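Moving out, the last bits

5 March 2020

Quick one tonight, I've got the keys to hand back in the morning and I still haven't found the second garage remote. If you're reading this and you're the person I lent it to, call me.

So. We are out of the Mistasen Street flat. 730 days on the lease, to the day, which I only know because the agent put it in the email like it was an achievement. Two years! Felt like four. Also felt like a long weekend.

A few people asked how I was doing it without hiring anyone so I'm writing it down before I forget, mostly for me, next time. (There is no next time. I'm staying put till they carry me out.)

Boxes

Don't buy them. The bottle shop will give you theirs if you go before lunch, and they're small, so you can't overfill them with books and wreck your back. I did buy 4 big ones from Stimwood for the doona and pillows and that was fine. Tape though, get the good tape. I got the cheap stuff first and two boxes opened on the stairs. Cutlery everywhere. The neighbour's dog had a great time.

Label the side, not the top. I know everyone says this. I labelled the tops. Spent all of last night unstacking things to find the kettle.

The van

Aníbal Pinheiro from my old work lent me his for the afternoon, in return for a full tank and a lasagne. Lasagne still owing. Sorry mate, the oven here is doing something strange, I'll get to it. The couch went in on its end with the feet off, and the fridge has to ride standing up, then you leave it alone for a few hours before you switch it on. I left it overnight and lost some yoghurt. No great tragedy.

Four trips. Would of been three if I'd thrown out the exercise bike in January like I said I would.

Floors

The bit I was dreading. The agent is very keen on floors, there's a whole page on it in the lease. Clear every room right back, vacuum twice, then a barely damp mop and go with the grain. Don't soak it. Felt pads came off half the chairs ages ago so there were scratches by the window, and I went over those with the Miltine wax stick, the honey colour, which is a bit orange but ok once you buff it. Do it in daylight. I did the first lot under a lamp and had to redo the lot.

Pick up all the little stuff before you vacuum too. Packets, cables, bobby pins, those tiny silica things.

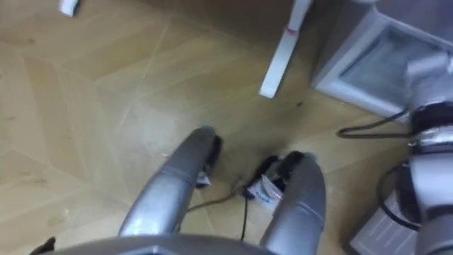

Bond and the other boring stuff

Take photos of everything, with the date switched on, and email them to yourself. Inside the oven. Behind the toilet. The tracks on the sliding door, they always look at the tracks. I used an old toothbrush and vinegar and it took most of an hour.

Redirect the mail early. I left it late and now the new people are getting my super statements. Power and gas you can do over the phone but have the meter numbers handy or you'll be on hold again, trust me. Internet at the new place isn't on til next week so this is going up off my phone. Excuse the typos.

Sadeghi's on the corner did me a farewell coffee for free, which nearly set me off. Best flat white in the suburb and I'm now 4 train stops away from it.

Ok. Remote. Going to check the coat pockets again.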